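How a Hand-Held Gripper Teaches a Robot

A robot arm does not know how to pick up a cup. One way to teach it is to let a person do the job first, using a gripper held in the hand. At the Rerkitz workshop in Rolevthorpe, we built 2 of these, one for each hand.

Each gripper has black finger parts. A cube is fixed to the side, and its faces carry black-and-white square patterns called markers. A computer knows the exact size and pattern of each marker.

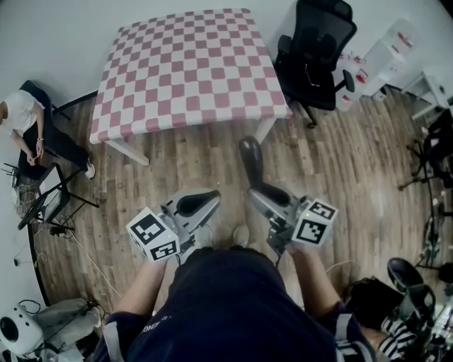
When a camera sees a marker, the computer measures its shape. A marker that looks small is far away. A marker that looks squashed is tilted. From this the computer works out where the gripper is and which way it points.

It repeats this for every picture the camera takes. One short task can give some 3,000 positions. The list of positions is called a path, and the robot arm uses many paths to learn the movement.

Try it: draw a square on card. Tilt it slowly and watch its shape change.

Written by Rafsan Sikder

Comments (2)

Jarman: What if your arm blocks the marker?

Gelerdale Class 16: We tried the card. It went thin like a line.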